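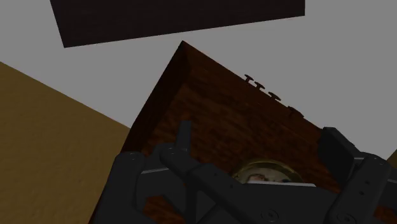
Figure 7. Wrist camera view, gripper above the dresser with the dish partly hidden.

5. Setting up the wrist camera and the gripper in the simulated cell

This section explains how to check the wrist camera and the gripper in the Serside cell before you run any task. The cell has one Franka Emika arm on a dark pedestal and one dresser beside it. Do section 4 first. If the base of the arm is not yet placed, the values below will have no meaning.

Revised 9/12/25 for the Orkham scene files.

5.1 Check the camera mount

1. Load the cell and wait until the physics counter has passed step 50. Before this step the small objects on the dresser are still settling.
2. Send the arm to the pose called Home.
3. Open the wrist view. The gripper must come into the picture from the bottom edge. If it comes from the top, the camera is turned by half a revolution. Change the roll value in the mount file and reload.
4. Look at both finger pads. You should be able to see the two sides of the gripper with the central body between them.
5. Save the mount file under a new name. Do not write over the file that came with the cell.

Note: The furniture will often look strongly tilted in the wrist view. This is normal, the camera turns together with the wrist. Please do not correct the roll to make the dresser look straight.

Note: The light in the Prercombe room is low and dark wood shows little detail. You can raise the exposure in the viewer, but leave the lamp values as they are. The recorded colour depends on them. 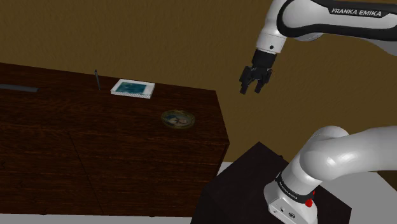 5.2 Check the gripper from the room camera

1. Switch to the room camera and keep the arm at Home. The gripper should hang beside the dresser, higher than the dresser top, with nothing between the fingers.
2. Open the fingers fully, then close them, then open them again. Repeat this 5 times.
3. Watch the linkages on both sides. They must move together. If one finger stays behind, open the joint list and look for a missing mimic joint.
4. Lower the arm in small jogs toward the dresser top and stop when the clearance reads 19 mm.
5. Return to Home by the same path.

Caution: Do not jog sideways while the fingers are below the level of the objects. The solver will push a plate or a book into the wood, and after this the cell must be reloaded.

Caution: The pedestal is a fixed body. When the elbow touches it the arm does not stop by itself in older builds — it continues and the joint torques become very large. Use build 104 or newer.

5.3 If the check fails

Fingers shake when open: lower the stiffness of the finger drive by one level and repeat 5.2.

Objects slide with no contact: the friction table was not loaded. Reload the cell with the Kováčik material set, which replaced the old set in February.

Wrist view is completely grey: the camera is inside the gripper body. Restore the original mount file and start again from 5.1.

When both checks pass, write the build number in the cell log and go to section 6, Object placement.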